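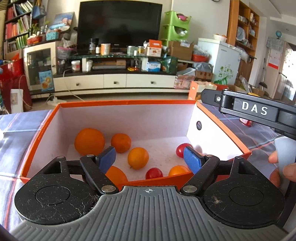

Fruit box on the table in the front room, Lillcombe house. Oranges, a mandarin and cherry tomatoes.

Lillcombe Shared House: Progress Report to the Serkari Fund
Period ending May
Prepared by Effie MacBrayne, house coordinator

1. Summary

The grant covers the fresh food boxes and the refit of the front room at Lillcombe. Both parts of the work are under way. The food boxes have gone out without a break during this period. The front room is in daily use, with two items still to finish. We are inside the budget on food and slightly over on furniture, as explained in section 4.

2. Food boxes

Boxes are packed at the dining table in the front room and go to 8 households on the Jotitbridge side of the river, plus the house itself. Each household gets a mixed box of fruit and vegetables. In the last report we said that leafy greens were coming back uneaten, and Tülin Erdem asked the households what they would like in their place. Most asked for things that can be eaten without cooking. We have moved toward citrus and small tomatoes, with carrots when the price is right.

The large oranges are popular with the older residents. Families with small children prefer mandarins, which are easier to peel. We now put both in when we can get them. Cherry tomatoes were going in loose at the bottom and some were getting crushed under the heavier fruit. Tülin has changed the packing order so that they go in last.

We reuse cardboard fruit boxes from Kurtuluş, the grocery on the corner, who let us have them free. The ones with holes in the sides are easier to carry and let some air through. They last for several trips if they are kept dry. We had budgeted for plastic crates and have not bought any. We would like to move that money, see section 4.

The table is covered with a checked cloth while packing is going on. It is washed between sessions and we need a second one of the same size, as drying takes longer than expected when the heating is off.

3. Front room

The room has to work as a living room for the residents and as a packing space, and the first layout did not suit either. Barnabás Oláh drew up a new one with the residents and it was put in place in one afternoon. The television now stands on the white cabinet with the drawers, with the glass shelf over the top. The drawers hold labels, tape, pens and the household list. The shelf was meant for the remote controls and has filled up with other things, mostly bottles and packets. Residents have been asked to take their own items back to the kitchen.

The glass-fronted cabinet came from Annelies Van Loon, a former resident, at no cost to the project. The bookshelf was already in the house and has been kept. It is full, and a further donation of books has been turned down for that reason.

Still to be done:

The cable from the television cabinet to the power strip on the floor needs to be fixed to the wall. Hanan Majali has the clips and will do this before the next period.

A storage place for empty boxes. At present they are stacked in the hall, where they get in the way of the stairs. A shelf in the back porch has been measured and priced.

4. Money

Food spending is as planned. Furniture is $120 over, all of it on delivery of the dining table, which was quoted without the stairs. We ask the Fund to agree that the unspent crate money can cover this, with the remainder going toward the porch shelf. No additional money is requested.

5. Next period

We plan to add 2 more households if the porch shelf is in place by then. One has already asked to join. Tülin will show Hanan how the packing is done so that it can continue while Tülin is away. We will also ask households again about the contents, as citrus will cost more over the summer and we expect to change to plums and peaches.

The receipts are attached separately. Questions about the layout should go to Barnabás and everything else to me.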